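Prendow abre cozinha de uso partilhado no bairro de Teshome

Espaço tem 22 metros quadrados, bancada única e reservas por períodos de duas horas

Dezembro de 2019

A Prendow, empresa dedicada à recuperação e ao arrendamento de pequenos espaços de trabalho, anuncia a abertura da Cozinha Sindeo, uma cozinha equipada de uso partilhado instalada no rés do chão de um antigo armazém de tecidos, no bairro de Teshome. O espaço destina-se a moradores, a pequenas associações e a quem precisa de uma cozinha por algumas horas para preparar refeições, testar receitas ou dar uma aula a um grupo reduzido.

As obras começaram em agosto e incluíram a substituição da canalização, a renovação da instalação elétrica e a colocação de uma nova janela virada para o pátio interior. A cozinha ocupa 22 metros quadrados e foi organizada em torno de uma só bancada, com os pequenos eletrodomésticos e os recipientes de uso diário à mão.

A escolha partiu de um inquérito a 163 moradores, realizado pela Prendow antes do início do projeto. A maioria dos que responderam disse ter em casa pouca superfície livre para cortar, amassar ou arrefecer tabuleiros. Foi também referida a falta de arrumação, sobretudo para aparelhos usados poucas vezes por semana.

"Começámos pela bancada e pela tábua. Quem cozinha passa ali a maior parte do tempo, e o resto da cozinha foi desenhado a partir daí", afirma Yeshi Gebru, responsável pelo projeto. "Os armários altos ficaram de fora. Preferimos ter o que se usa todos os dias à vista."

A bancada tem acabamento marmoreado em branco e cinzento, e a parede atrás dela um revestimento de tábuas de madeira acinzentada, de aspeto envelhecido. A tábua de corte é de madeira castanha escura, com uma risca de madeira clara na diagonal e um sulco a toda a volta para recolher os sucos. O forno de bancada é em aço inoxidável, com porta de vidro, e fica próximo de uma torradeira preta.

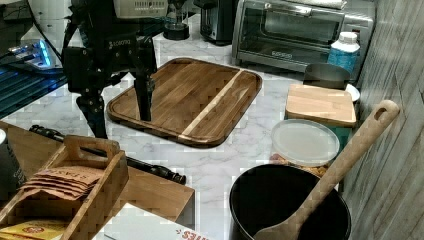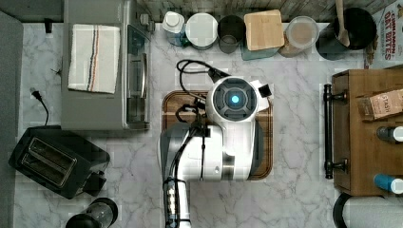
Bancada da Cozinha Sindeo, em Teshome, com a tábua de corte e o forno de bancada.

Os produtos secos são guardados em recipientes com tampa. Os utilizadores podem servir-se de sal, açúcar, farinha e especiarias, incluídos no preço da reserva, e devem trazer os restantes ingredientes. As colheres de madeira ficam num pote preto sobre a bancada. Os panos de cozinha são fornecidos pelo espaço e lavados entre utilizações.

A gestão das reservas está a cargo da Gralov, que atende por telefone e no balcão situado à entrada do edifício. Cada período tem a duração de duas horas e pode ser prolongado quando não houver outra marcação a seguir. A cozinha recebe até oito pessoas em simultâneo. Os grupos devem indicar um responsável, que recebe a chave e assina a folha de entrada.

No final de cada período, os utilizadores lavam a loiça, limpam a bancada e esvaziam o tabuleiro de migalhas da torradeira. A tábua de corte lava-se à mão, com água morna e pouco detergente, e seca-se na vertical. Não deve ficar de molho. A equipa da Gralov aplica óleo próprio para madeira uma vez por mês. Não é permitido pousar tachos quentes diretamente na bancada, estando disponíveis bases para esse efeito na gaveta junto ao lava-loiça.

Os alimentos deixados na cozinha têm de estar identificados com nome e data. O que ficar sem etiqueta é retirado na limpeza semanal.

A Prendow prevê organizar na Cozinha Sindeo um conjunto de sessões práticas sobre conservação de alimentos secos, manutenção de tábuas e facas e utilização de fornos de pequena dimensão. As inscrições serão feitas no balcão da Gralov e cada sessão terá a duração de um período normal de reserva. O calendário será afixado à entrada do edifício.

"Há pessoas no bairro que fazem pão ou bolos para vender na feira e que trabalhavam na mesa da sala. Foi a pensar nelas que fixámos períodos curtos, a começar cedo", acrescenta Yeshi Gebru.

O edifício dispõe de acesso sem degraus e de um pequeno espaço para cargas e descargas no pátio. As bicicletas podem ser deixadas no corredor lateral.

Sobre a Prendow

A Prendow recupera espaços devolutos de pequena dimensão e adapta-os a usos partilhados. Gere atualmente oficinas, salas de costura e arrecadações, num total de 839 metros quadrados. A Cozinha Sindeo é o seu primeiro espaço dedicado à preparação de alimentos.

Contacto para a imprensa

Yeshi Gebru
Prendow, Projeto Cozinha Sindeo
Pedidos de visita e de imagens no balcão da Gralov, edifício Sindeo, Teshome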